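Wednesday, April 12, 2023

Filing day, finally. I have been putting it off since October, when we moved the Skekier job upstairs and everything went into whatever was closest. Got in before 8 and had most of the morning to myself for it.

Started with the Urnar papers. They were in three different places, and one batch had been put in with the Tukisside invoices, so that all had to come apart and be sorted by month again. I threw out the duplicates and the old delivery slips. Kept anything with a signature on it. The shredder bin was full by ten and I emptied it myself.
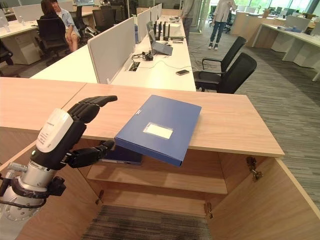 Villalobos is the one that bothers me. They want the originals kept for 11 years, and I have never had a proper place for them. I decided on the low birch-colored cabinet by the desks, which has two shelves inside and good hinges. The dark navy one can stay on the upper shelf. The blue document box has a white label window on the front, so I want it where the label can be read without bending down. I need to settle on what the labels say before I write any more of them. Last time I used the project name on some and the year on others and it was no help at all.

Lunch at my desk, soup and the rest of the bread. Rained a little after one.

In the afternoon I went through the supply order. Dividers, labels, two more cases, a box of the good clips. It came to 80 dollars before shipping. The year's budget for office things is 3,000 and we have hardly touched it, so I added a second pack of labels and sent it in.

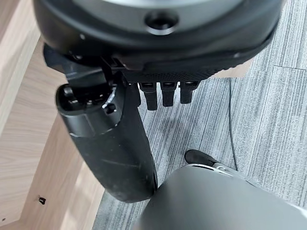

The order should be here by the middle of next week. Until then the Tukisside invoices are in a paper bag with a note stapled to it, on the floor beside my chair. I don't like it but they are at least in order. Skekier I haven't opened yet.

Left at 5:30. Back sore from the low shelves. Bought milk and stamps on the way home, forgot the light bulbs again.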